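Notebook, May
Bread trials, rye side – continued from previous page

Starter

Fed the Clollard starter at 6:40 in the morning, same ratio as before, one part starter to two parts flour and two parts water by weight. It was slow. By noon it had risen but was still domed and tight on top, and the smell was more like wet flour than anything sour. Left it until 3:15 and it was better. I think the bench by the north window is too cold for it overnight. Moved the jar to the shelf over the proofer and marked the new spot with tape so it doesn't get moved back.

The Herley starter, kept on the same flour, was ready well before noon. I don't have a good explanation. Both came off the fridge at the same time and both had the same two feeds. The Herley one has always been looser and that may be all it is.

Flour

Opened the second sack of the Dvořáček medium rye. It's a shade darker than the first sack and takes more water. With the old dough formula the mix was stiff enough to climb the hook, so I added water in small amounts until it slumped off the paddle the way it should. Wrote the new figure on the formula card in pencil. If the third sack behaves like this one I'll go over it in pen.

Dušan Murín thinks the first sack was the odd one and we've been running wet on everything since. He may be right. His loaves from April had a gummy line near the base that we blamed on the oven. I'd like to go back over those sheets before we change anything else.

Mix and bulk

Total dough weight for the batch was 3,823 g, which is a little over plan with the extra water. Salt went in at the start this time. I held it back on the last two batches and couldn't see any benefit, and it's one more thing to forget.

Mixed on low for 9 minutes, scraped down twice. No second speed. The dough was warm coming out, so I put the bowl on the stone instead of in the proofer. Bulk ran until the surface showed small broken bubbles and the flour dusted on top had cracked apart. I've stopped trying to judge this dough by volume. The cracks in the flour are easier to read and everybody on the bench calls them at the same point.
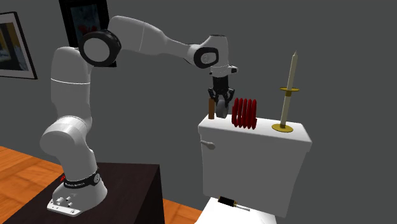
Shaping and proof

Wet hands, wet scraper, no flour on the bench. Scaled into tins, smoothed the tops with the back of a spoon dipped in water. One tin got overfilled because I misread the scale with the lid still on it, and I left it that way to see what it did. It went over the rim in the oven and had to be cut off the tin. Not a useful loaf but the crumb was fine.

Proof was shorter than the card says. Pinholes were showing across the tops well ahead of time and I loaded as soon as the oven was up. On the last batch I waited for the clock and the tops sank, so I'm crossing the time off the card and writing "pinholes" in its place.

Bake

Hot start with steam, then down. The deck on the left still runs hotter than the right. I turned the tins halfway through, and the left side loaves were darker even so. Core temperature read just under 100 C on two of them, measured through the side.

Wrapped in linen once they were cool enough to handle. They need to sit until tomorrow at least. Murín cut one the same evening in spite of the note on the rack and got a sticky knife and a smeared slice, so please ignore the crumb photo he pinned up by the sink. It says nothing about the bake.

Next-day notes

Cut at 10:20 the following morning. Crumb even, small holes, no gummy line. Knife came out nearly clean. Crust a bit thick along the bottom edge on the loaves from the left deck. Flavor sour but not sharp, with a slight bitterness at the back that I also get from this flour eaten raw, so I don't think it comes from the ferment.

The Herley loaves are milder and a touch sweeter. Given the choice I'd eat those. For the Brirbridge order they asked for the stronger one, so the Clollard starter stays on the schedule and I'll have to make peace with how slow it is.

One loaf of each held back in linen, one of each in a paper bag, all on the top rack with the date on the tag. Will cut again when they've had more than 2 days and write down how they've kept.

To do

Check the thermometer in ice water. The probe has been dropped.
Go through the April sheets with Murín and pull the water figures.
Try half the caraway. It covers up everything else at the present dose.
Order tins. Two of the old ones have seams that leak and they've stuck in every batch this month.
Ask Dvořáček whether the second sack came from a different milling.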